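Vikbridge group passes its first 1000 practice runs, all of them in simulated rooms

Wednesday, December 15, 2021

If you have ever tried to show a child how to set a table, you will have some sense of what Azadeh Talebi and her colleagues in Vikbridge have been doing this fall, only their pupil has two arms, a great deal of patience and no idea at all what a tray is for. The small team at Istov has been gathering examples for a learning system, one short run after another, and last Friday evening they saved the one that took them past 1000. There was cake (a rather good one, with walnuts) and then most of them went back to their desks.

All the runs take place in a simulated room. A person steers the arms from a desk, the computer keeps everything the arms did and everything their cameras saw, and later the system studies the lot and tries to work out for itself what a sensible next move would be. The views from near the grippers matter a good deal, Talebi told us, and a learner that has only ever looked at the middle of a tidy table is going to be lost the minute it turns toward a corner.
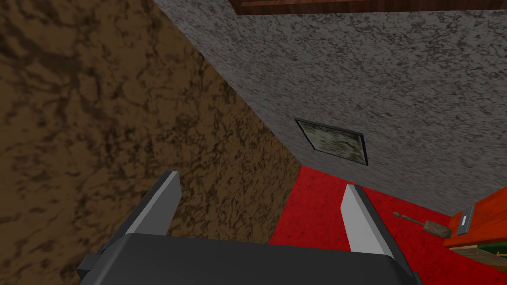 Open fingers near a corner of the simulated room, with the red floor beyond.

The textures take some getting used to. The team changes the walls, floors and trim between batches, sometimes to combinations that no one would want to live with, so that the system doesn't get too attached to one color or one kind of grain. Pejman Alipour, who looks after the batches, keeps a list of the ones his coworkers have complained about, and we were pleased to hear that he has no plans to retire any of them.

The things to be handled are mostly small and plain. Alipour is fond of the rounded ones, and he would like the learner to meet plenty of them, in different colors and lying in different places, before anyone asks it to do something clever. 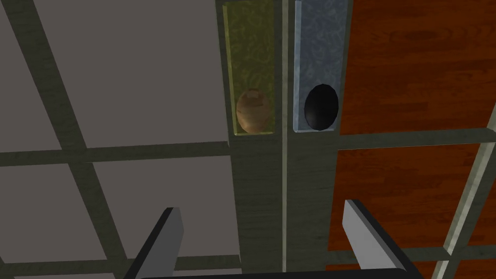
Parviz Kiani would like to see more of the bad runs kept. A person who fumbles and then sorts it out has shown the machine something useful, he told us, and it seems a pity to throw that away just to have a neat collection. The team has some sympathy with this. For now a run with a fumble in it goes into a separate folder, and two people look it over before it is either added to the main set or left where it is.

Steering is harder work than it sounds, and we can say so from experience, having been allowed a turn at the desk and having made a thorough mess of it! The usual shift is 20 minutes, after which you hand over to the next person and go and look out of a real window for a while. Newcomers begin with nothing but reaching and pulling back, and they are encouraged to look around the room as much as they like before they start, ceiling included.

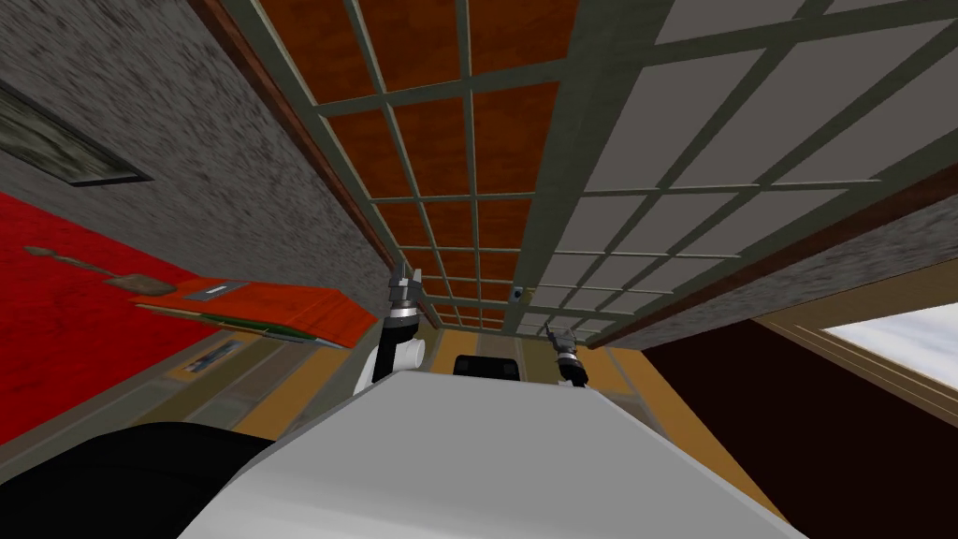 Both grippers raised under the beams, seen from over the robot's white body.

The group hopes to have 1330 runs in hand before the office closes for the holidays, and the first proper training round is planned for January. Anyone in the Vikbridge area who would like to try a shift is welcome to stop by the Istov front desk and leave a name with Nazanin Rahimi. No experience is needed, and there may still be some cake.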